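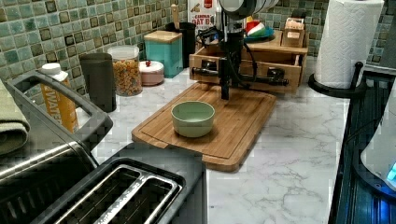
朝の盛り付けラインの件、Plikovitz店の分だけ先に書きます。すみません急ぎで、11時の仕込み前に送りたいので。先週から朝食の小鉢とシリアルの準備はアームに一部まかせてます。人がやるのは棚からの補充、味見、最後の確認。で、いちばん変わったのは台の上の置き方です。まな板の上に小鉢ひとつ、グリッパーはその真上から降りてくる。キャニスターやシリアルの瓶は奥の壁ぎわに寄せる。これだけのことなのに、前からいる人ほど手が勝手に動いて、いつもの所に物を置いちゃうんですよね。私もやります。

オグンディペさんのメールに順番に返事します。

> Obinna Ogundipe です。Hukevville店の皆さんから同じ質問が何度も来ているので、
> まとめて聞かせてください。
> 1) 早番の人数は減るのか。減るなら誰が決めるのか。
> 2) アームが止まったとき、再開のボタンは誰が押してよいのか。
> パートの人は触るなと言われた、という話も聞いています。
> 3) 小鉢を置く位置がずれたとき、手で直してよいのか。
> 4) 朝の一人作業は続くのか。
> Simiyuの導入資料には「作業者の負担を軽減」としか書いてありません。
> 現場では何がどう軽くなるのか、使っている店の人の言葉で知りたいです。

1) 人数。うちは今のところ減ってないです。ただし早番の開始が15分遅くなりました。これ、喜んでる人と困ってる人が半々。15分でも毎日だと給料に出るので、時給の人には先に説明すべきだったと思います。うちは説明が後になって、かなり揉めました。Hukevvilleさんはシフト表を出す前に話してください。決めるのは店長と本部で、12月中は変更なしと聞いてます。年明けはまだ何も聞いてない。

2) 再開ボタン。講習を受けた人なら社員もパートも押してOK、がうちのルールです。「パートは触るな」は最初の三日間だけの話で、それがそのまま残っちゃったんだと思う。講習は10分くらいで終わるものなので、全員受けたほうがいいです。受けた人の名前は冷蔵庫の横に貼ってます。非常停止は講習関係なく誰でも押す。迷ったら押す。押して怒られた人はうちでは一人もいません。

3) 手で直すのは、アームが完全に止まってから。動いてる途中に横から手を出さないこと。小鉢がちょっとずれてるくらいだと、つい出しちゃうんです、手が。まな板を斜めに置いてる店もあると思いますが、登録した向きのままなら問題なし。掃除で動かしたら必ず登録しなおし。これを忘れるのがうちの停止原因の一番です。

あとケーブル。アームに巻いてあるやつに布巾を掛けないでください。実際やった人がいます(私です)。

4) 一人作業。これは正直まだ解決してません。前は二人で話しながらやってた時間が、機械と一人になった、という声が出てます。作業は楽になったけど朝がさみしい、と。Sterkness店では補充と確認を二人で交代にしたそうで、うちも来週試します。結果はまたこのリストに流しまし。

軽くなったこと、も書いておきます。同じ小鉢を繰り返し並べる動作が減ったので、手首が痛いと言ってた人は楽になったと言ってます。その代わり見張ってる時間が増えて、目が疲れる。立ちっぱなしは同じ。「負担を軽減」というより、負担の場所が移った感じです。資料にもそう書いてほしい。Simiyuの担当の人には伝えました、返事待ち。

数字を聞かれてた件。先週の朝の小鉢は全部で412、うち人がやり直した分は別に集計中です。月末に1,000を超えたところで一度まとめる予定なので、それまで比較の数字は出せません。途中の数字だけ本部に回すのはやめてください、人数の話に使われるので。

それと停止の記録用紙、欄が足りないです。「誰が」の欄はいらないから「何をしてたとき」の欄を広くしてほしい。名前を書かせると皆書かなくなります。うちはもう手書きで線を引きなおして使ってます。同じのが欲しい店はコピー送るので、このメールに返信で店名だけくださし。

見学は仕込みの後ならいつでも大丈夫。早番の人に直接聞いてもらうのがいちばん早いと思います。

では仕込み行きます。

Plikovitz店 朝番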